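The Brush Table: Questions for the Owner of a Small Grooming Shop

18 Sep 2022

Furex sells hairbrushes, combs and not much else. The shop opened in July three years ago in the front half of a building that used to be a tile showroom, and its owner still does most of the buying, unpacking and repairs herself. She agreed to talk on the condition that the piece would be about brushes and leave her name out of it.

She keeps 39 kinds of brush on the wall at any one time. The number is fixed by the hooks, which came with the display panels, and she has never added more. "If a new one comes in, an old one goes in the sale bin," she said. "People get tired looking at a wall. Thirty-nine is already a lot of brushes."

The paddle shape is what most customers ask for. It covers a lot of hair in one stroke and suits anyone with hair past the shoulders. The differences are in the pins, and she will talk about pins for as long as anyone will listen. Plastic pins bend and are cheap to make. Metal pins go through thick hair more easily but need something on the ends, or they scratch.
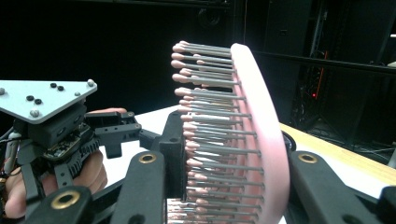
"The ball tip is what you're paying for," she said. "Run your thumb over it. If one tip feels sharp, the rest will follow." On a poor brush the tips are only dipped on, and they come away after a few months of use. Once a few are gone the brush should be thrown out. She has had customers ask whether the tips can be glued back. She tells them no, it takes an afternoon and it doesn't hold.

The other thing she looks at is the cushion. It should give under the palm and come straight back up. A cushion that stays down has usually had water inside it, and that happens when people leave a brush soaking in the sink. She gets a brush like that across the counter nearly every week.

Her own cleaning method is short. Pull the hair out first, with the tail of a comb. Put a drop of shampoo in a bowl of warm water and dip the pins only, keeping the cushion above the water line. Work between the rows with an old toothbrush. Rinse the same way, shake it, and leave it pins down on a towel overnight. "Pins down," she repeated. "Everybody lays it on its back, and then the water runs into the base."

She does the checking at a table in the back. Brushes come in from two suppliers, Trasivov and Warard, and each carton gets emptied out and gone through by hand before anything is hung up. The last order was 114 brushes. She sent back 11 of them, mostly for bent pins, and one because the handle seam had been left rough. She said that was a normal order and she did not hold it against the supplier.

The table itself was a matter of some thought. Her first one was dark wood, and she missed things on it: a loose tip, a stray hair, a fleck of packing foam. She replaced it with a white one and now wipes it down between cartons. She does not keep a lamp on it, only a mesh pencil cup. "You want to put a brush down and see the brush," she said. "I fought with clutter on that old table for a year."

Asked what she would buy if she were starting with nothing, she said one paddle brush with metal pins, one wide comb for wet hair, and a small soft brush for the hairline. She would skip the sets in gift boxes, where in her experience one brush is decent and the others fill out the lid. She would also skip anything that claims to dry the hair while brushing it.

Prices have gone up, and she did not try to hide it. The paddle she used to recommend to students is no longer one she can sell cheaply, and she has not found a good replacement. There is a folding model from Chan that she is trying out at home. So far she likes the pins and dislikes the hinge.

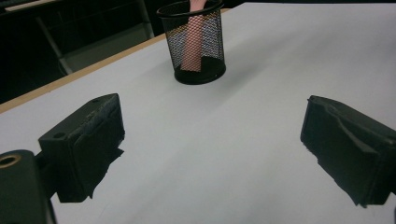 Visiting the shop

Furex is open Tuesday through Saturday. Brushes can be brought in for a look at no charge, clean ones preferred. Returns are taken on unused brushes with the sleeve still on. The sale bin is to the left of the door and is refilled when a new order goes up on the wall.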